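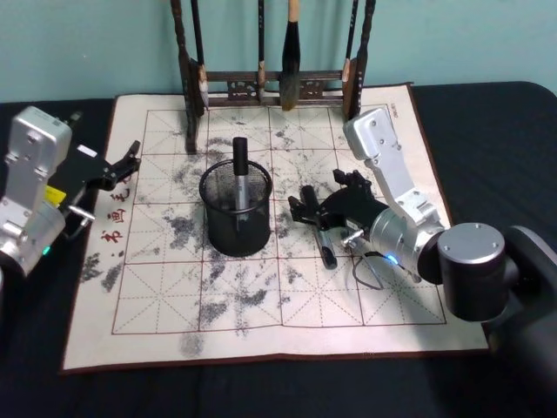 Tistness Adds Water-Writing Station to Practice Room Range

SKESTOW, April - Tistness, a supplier of equipment for evening schools and libraries, has extended its practice room range with a tabletop station for Chinese calligraphy. The station is built on a reusable water-writing cloth and needs no ink, ink stone or paper.

The cloth is cream with a dark brown border and carries a printed red-brown grid. Each cell has dotted diagonal and cross guide lines for placing strokes. Water darkens the fabric where the brush touches it, and the marks fade as the cloth dries. Drying time depends on room temperature and on how heavily the brush is loaded.

Brushes are stored on a dark wooden rack with two turned posts, a knobbed crossbar and carved cut-out decoration. The standard set is four brushes, three slim and one large, hung with the tips down.
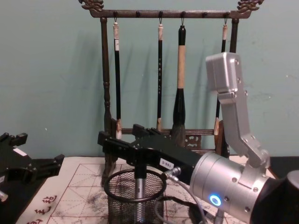

Brushes should be rinsed in clean water, pressed with a cloth and shaped to a point before they go back on the rack. Spare knobs on the crossbar will take additional brushes. The rack should stand at the back of the table, clear of the writing hand.

"Beginners press too hard and use too much water," said Orysia Stelmakh, product manager at Tistness. "The cells show them where the stroke drifted, and they can go over it again once the cloth is dry."

The station was specified with Van Beek, which handles distribution. Femke Jacobs of Van Beek said 13 schools have placed orders for a total of 128 stations, with delivery in 2 batches.

A mesh pen cup is included. The order code is 469. Replacement cloths and single brushes are sold separately through the Piltusance catalog.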